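kastavness-sync

Tools for lining up two hand-held gripper recordings of the same tidying job, so that a planner can be trained on both hands at once. Maintained by Mitali Saha. Complaints go to Selvaraj Fakir, who wrote the clock code and knows what he did.

What it does

You give it a left recording and a right recording. It gives you back one folder with a shared timeline, finger openings for both hands, and a list of places where it thinks the two clocks have drifted apart. It is right about the drift more often than we would like.

What it does not do: fix bad lighting, guess which hand you meant to label "left", or run on a laptop that is also in a video call.

Install

Clone the repository, make a fresh Python environment, and run the setup script. The script asks where your recordings live. Please type a real path. "Desktop" is a place in your heart and the parser can't find it.

Contents of the sample set

The sample set is called Dillwood. It has 249 paired recordings of household pickup tasks, split into 16 groups by room layout. Groups 2 and 12 are held out for testing. Do not train on them and then write to us about your wonderful scores.

Most Dillwood labels are plain nouns: bin, box, packet, plush, blanket. We tried finer labels in November and spent a whole afternoon arguing about what counts as a toy. 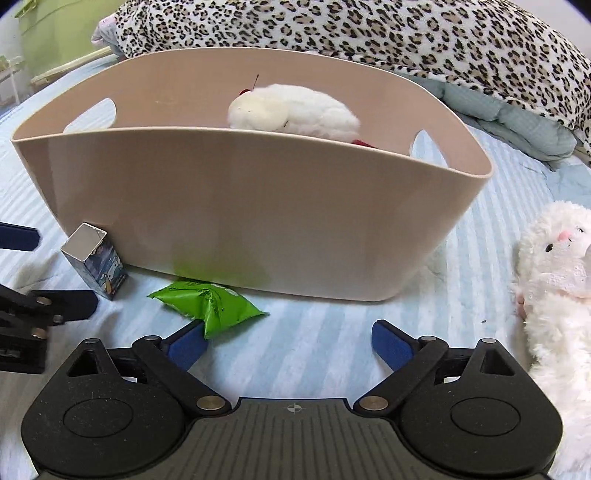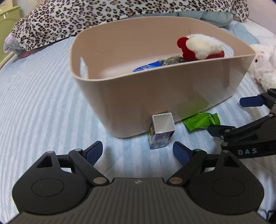
Bed layout: plush in the bin, small box and green packet in front of it.

Each recording carries three label tracks: what is being held, what is inside a container, and what is resting against something else. The third track causes most of the trouble. Contact is easy for a person to argue for and hard for a depth map to confirm, so it has its own confidence value, and you should read that value before you quote the label in a meeting.

Known problems

Soft things change shape when squeezed. The tracker takes this personally and will sometimes start a new object ID halfway through a grasp. Run the merge step twice if you see a plush with two identities.

Striped and quilted bedding confuses the plane fit. Setting the surface option to "soft" helps. Setting it to "auto" picks "hard", every time, with great confidence.

Glossy wrappers drop out of depth. We fill the holes from the other hand's view when there is one.

The export to Proltitz format works. The import from it is a file with one comment in it, and the comment says "soon".

Contributing

Open an issue before a pull request. Include the group number, the recording number and the log. Changes to the clock code need a review from Selvaraj, who is slow but thorough, and a review from Mitali, who is neither.

The plane fit started life in the Nanayakkara toolkit and keeps its original license, found in the third_party folder.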